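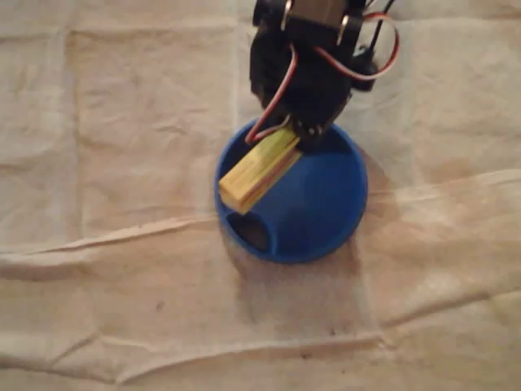 Slide 4. Blue bowl, beige cloth, one small wooden block.

Speaker notes, Keegan Merrick, 1/15/24

Leave the slide up and let them look at the bowl first. Ask who has a bowl like it by the front door. Most hands will go up.

The claim I want to pick at is the Getusside one: give every small thing a bowl and the house stays tidy. I tried it from June. We had 30 bowls by the end and I still couldn't find the scissors.

Point at the block. Pale wood, thin orange stripe down the side. What is it for? If you can't say, why does it get a place? The tidying books skip that question. They go straight to which bowl to buy.

Isla Baxter will object that toys are different. Let her. Her Hapeta survey had 272 replies and did find that children put more away when there was no lid. It didn't ask whether they could find it again, and I'd like to hear why.

Mention the cloth if there's time. Mine needed smoothing every day, so I'd added a job to save one.

Don't get drawn on Skoltia prices. Next slide: the drawer.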